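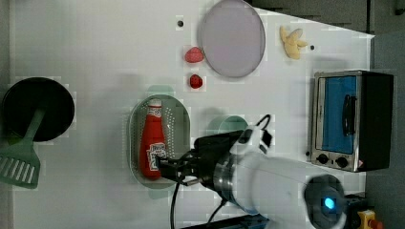
The play kitchen set on the white table, ketchup in the colander.

Sunday, late morning
Savita Tiwari
4 min read

Coffee first, then the toy kitchen. I had promised myself I would get through the whole Pradlow box before lunch and I got through a good deal of it, so I am writing this up while I still remember which thing is which, and so that whoever picks it up next week doesn't have to open every drawer looking for the strawberries.

The set on the table at the moment is the frying pan with the green handle, the green slotted spatula, the gray colander, the teal cup, the big lavender plate, two strawberries, the bunch of bananas, the ketchup bottle and the little toaster oven. I like this group very much. It looks like somebody's kitchen halfway through making something nobody would eat, and the colors are far enough apart that you can tell me "the green one" across the room and I will nearly always know what you mean (except that the pan handle and the spatula are both green, so please say "spatula").

The strawberries don't match. One is larger and longer, the other is small and round, and I spent longer than I should have looking for a pair before deciding that I prefer them this way. My niece's play kitchen had three sizes of tomato and she was very firm about which was the mother. If we ever print a list for the lid, let's write "strawberry, large" and "strawberry, small" and be done with it.

The ketchup bottle is everyone's favorite, mine too. It sits well in the colander on its side because the oval shape more or less cradles it, and I would like to keep that pairing for a while – colander as the place where things get put, plate as the place where things get served. We had been using the plate for both and it made a muddle of the notes. The cup can stay to the right of the colander for now. I did wonder about putting the small strawberry in it, and will try that after lunch if I have the patience.

Toaster oven: it stays on the right side of the table. I know there was talk of moving it to the back to free up space, but the door handle is easy to reach where it is and I want the knobs toward the front. The blue door is the nicest thing in the whole set, in my opinion. I gave it a wipe with a damp cloth at the start of the morning and would ask that we all do the same, no spray, just the cloth. The spray we bought from Rampersad left a film on the last set that took me most of an afternoon to get off.

A word on washing up in general. Warm water, a drop of dish soap, and dry everything with a towel before it goes back in the box. The colander needs a shake as well, as water sits in the little holes and then drips onto whatever is packed underneath. I put it away too early in July and found the paper labels at the bottom of the box had gone soft.

The tabletop has small dark holes in it, which we all know, and I only mention them because I'd still like the plate kept clear of them. A plate straddling a hole looks level and then isn't quite. I keep it in the upper middle with the fruit on either side, bananas to the right, and that leaves me enough clear table at the front.

On the Netotska order: I asked for more fruit and a second cup, and they quoted 80 for the lot with delivery, which seems fair. Paloment had a bigger bundle at 902 with pots, cutlery and a sink, and it is lovely, and we have nowhere to put a sink. I've said no for now. If the shelf by the window gets cleared I would be glad to be talked into it.

Time check, for planning: unpacking and wiping down took me about 40 minutes, with a phone call in the middle. Setting out was much quicker once I stopped fussing over the strawberries.

Still to do:
– find the lid for the Pradlow box (I think it went home with the old set)
– new labels, in pencil this time
– decide where the pan lives. It is on the far left now with the spatula under the handle, and I keep wanting to slide the spatula out and lay it alongside
– reply to Netotska about the second cup, and ask if it comes in yellow

Leaving the set out over lunch. Please don't tidy it, I have the next arrangement in my head and will start from this one.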